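Lists > Freight Corridors > Operations > Thread view

Search this list archive Enter keywords All fields Go

Re: Grandlow dry port: axle load limit and train length on the Nakton branch
From: Mohammed-Awal Agyeman
To: Operations list

Beathag Imrie wrote:

> The January timetable draft assumes 41 wagons per train between the
> harbor and Grandlow. I can't reconcile that with the loop length at
> Tiwari, which the route book gives as 559 m clear of the signals.
> Can someone who has the current drawings confirm whether the loop
> was extended when the points were renewed? If it was not, the draft
> has two long trains meeting at a place where neither of them fits.
>
> Second question, same branch. Is the transit container traffic
> still held at Grandlow for customs seals to be checked, or has that
> moved to the border yard? The dwell time in the draft looks like the
> old arrangement.

Beathag,

The loop was not extended. The points at the harbor end were replaced on the same centers and the signal stayed where it was. 559 m is still the correct figure, and it is the standing room, so you have to take off the locomotive and whatever margin the operating rules require for stopping. I have the drawing for the renewal and will send it to you directly, as the list strips large attachments.

The 41 wagons come from the Hindent study. That study treated every crossing on the branch as a meet between one loaded train and one short train of empties. The loaded train holds the main line and the short train takes the loop. On that assumption the length of the loaded train does not matter at Tiwari. It matters only at the harbor reception tracks and at Grandlow itself, and both can hold it.

The timetable draft then added a second loaded train in each direction without going back to the assumption. Eastbound transit containers now meet westbound mineral traffic, and both are at full length. That is the conflict you found. I see three ways to deal with it:

1. Move the meet to Nakton, where the old exchange siding can be used as a loop once the trap points are clipped. This adds 23 minutes to the westbound train.
2. Split the eastbound train at the harbor and run it as two. This uses another crew and another locomotive, and the locomotive is the problem.
3. Leave the meet at Tiwari and cap one of the trains to suit the loop. Somebody has to decide which customer loses the wagons.

I would take option 1 for this timetable. The delay falls on the mineral traffic, which has slack at the port because the ship loader is not ready for it before 6 a.m. in any case. The transit containers do not have slack. If they miss the afternoon release at Grandlow they sit until the next morning, and the shippers start pricing the road again.

On axle load, which is in the subject line but not in your message: the limit on the branch is unchanged and the bridge at km 101 still governs it. The draft shows the heavier container flats on two of the workings. Please have those changed to the standard flats or restrict them to one loaded box over the bogies. The wagon allocation sheet does not flag this, and the yard will load whatever it is given.

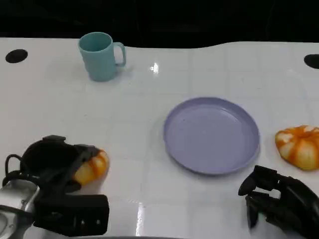
On your second question, seals are still checked at Grandlow. The transfer to the border yard was approved in principle, but the fence and the lighting there are unfinished and customs will not release under bond without them. Keep the old dwell time in the draft. I would also keep the note that the check is done from the north side only, as it fixes which track the train can be put on and rules out a parallel arrival.

One correction to the route book while it is open. The gradient table shows the summit on the wrong side of Tiwari. A loaded train restarting from the loop toward Grandlow is on the rising grade, and drivers need a clear run out. If option 3 is chosen after all, the loaded train should not be the one that stops.

Can you reissue the graph with the meet at Nakton and I will check it against the crew hours?

M.-A. Agyeman

Recent messages in this list
Re: Wagon allocation sheet, missing tare column
Harbor reception tracks: shunting hours in January
Nakton siding: condition of trap points
Re: Re: Bond release times at inland terminals
Brake test location for split trains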